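Does the smell of a room change how well you remember things? My term project

I picked this topic because my nan swears that she can only do the crossword in her own kitchen. She says it's the smell of the place. I thought that was rubbish, but when I looked it up there was a fair bit written on smell and memory, so I asked if I could do it for my project and got a yes.

The plan was simple. I made word lists, 24 words on each, all boring everyday ones like spoon, ladder and button. People got two minutes to learn a list, then a break with a puzzle sheet, then they wrote down everything they could remember. Half of them learnt and wrote with an air freshener open in the room, and the other half did it in a room with no added smell at all. I had 16 people, mostly from my year plus two of my cousins, and everybody did one list. That makes 384 words that could have been remembered in total (I was quite pleased with how neatly that divided up!).

Choosing the smell took ages. I wanted something people would notice but wouldn't moan about. Lavender was out because everyone says it makes you sleepy, and I didn't want to end up testing that by accident. Coffee was out because it made me want coffee. In the end I went for a plain shop-bought freshener, opened before each session so the room had a bit of time to fill up. The window stayed shut, which in September was a bit grim by four in the afternoon.
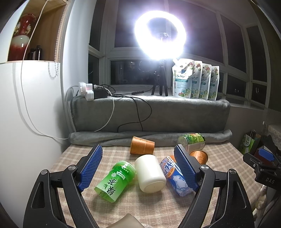 Pirmin Wallner thought I'd got the whole thing backwards, and that I should have had people learn with the smell and then write without it, otherwise I couldn't say whether the smell helped them remember or just woke them up a bit. I argued about this for most of a lunch break and then went home and realised he had a point. By then I'd already run eleven people, so I've put it under things to change.

Now the results. The smell group got 60 per cent of their words right on average and the no-smell group got 54. So there is a difference, but it's small, and one girl in the smell group got all 24, which pulls the average up a lot. If I take her out the gap nearly goes. I also asked people to score the room from one to five for how nice it was to sit in. The smell room scored lower! Two people wrote "headache" on the form.

Things I'd change: more people, for a start. I'd also swap the puzzle sheet, as some people finished it early and I'm fairly sure they were going over the words in their heads. And I'd have four groups so I could do what Pirmin said, with the smell at the learning part, the writing part, both or neither.

I still don't think I can tell my nan she's right. She read my draft and said the test was no good anyway, as I hadn't used a single crossword clue.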